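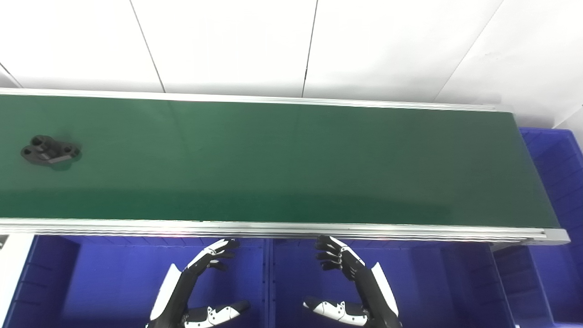
Black part with the three holes, green belt, both hands waiting. My view for most of June.

Up at ten to six again because the early slot is the only one where Tegwen isn't breathing down my neck for the headset. Toast in the car. Brelwood was dark except for the light over our bench, and somebody had left the heater on all night, so at least my fingers worked.

So, today was all sorting. Part comes down the belt, I pick it up with one hand, pass it to the other if it needs turning, and put it in a blue bin. That's the whole job! I explained it to my sister on the phone and she said I'd gone to school for four years to put things in buckets, and I couldn't come up with much of an answer. The robot is supposed to learn it from me doing it over and over with the gloves on, every good run gets saved, every bad one gets tossed, and Emrys sits there deciding which is which.

We hit 1,879 saved runs before lunch. I know the number because Emrys wrote it on the whiteboard and underlined it twice, and then Wyn came by and asked why it wasn't 2,000. Wyn's name is on the building (well, Mathias is) so I guess he gets to ask.

My own tally for the day was 131 kept. Would have been more, but the first hour was a mess. I kept closing the right hand too early. There's a little delay between my glove and the robot's fingers, and when I'm tired I start trying to beat it, and then the fingers shut on air and the part gets bumped sideways down the belt. Hywel says don't chase it, move like you're underwater. He's told me that since my first week and it works every time I remember to do it, maybe half the day.

The black ones are the hardest. They're flat and a funny shape, and if I go for the outside edge they spin. What I've settled on is coming in over the raised bit in the middle, thumb on the near side, and lifting straight up before I do anything else. Abílio does it completely differently, he sort of tips it up by one end and scoops, and he's faster than me, which is annoying. We had a long talk at the coffee machine about whether it's bad for the robot to see both ways. He thinks it'll average us out and do something stupid in between. I think it'll be fine as long as we each stick to our own way and don't switch around. Emrys said he'd train one on each and one on the mix and then we could both shut up.

Tried the newest Skomar build after lunch, hands off, just watching it go by itself. I always hate that part — my hands twitch in my lap like when you're in the passenger seat and want to brake. It did the first part beautifully, over the middle, thumb on the near side, straight up. My way! I yelled so loud that Tegwen came in from the hall. Then on the second it stopped with the fingers over the belt and just hung there thinking, and I knew exactly what that was, because I do the same thing. I pause before every grab. Didn't know I did until I saw a robot do it back to me.

So now I have homework, stop pausing. Hywel wants the 219 runs from my first week pulled out altogether since the pauses are worst in there. I felt a bit hurt for about a minute and then I watched some of them back and yeah, okay, pull them.

Shoulders are killing me. Holding your arms up in front of you all day doesn't sound like much but I could hardly get my coat on. Tegwen swears by a hot water bottle and has promised to bring me her spare. She took the afternoon slot and I could hear her singing to the thing through the wall.

The Plustuton people want to see it sort mixed parts, all shapes at once, no idea when. Emrys is pretending to be calm about it. I said I'd do an extra hour tomorrow if he lets me have the good gloves, the ones with the thumb that doesn't stick.

Leftover soup for dinner. Caught myself lifting the spoon straight up before moving it sideways. Must call Mom back, and find the other car key.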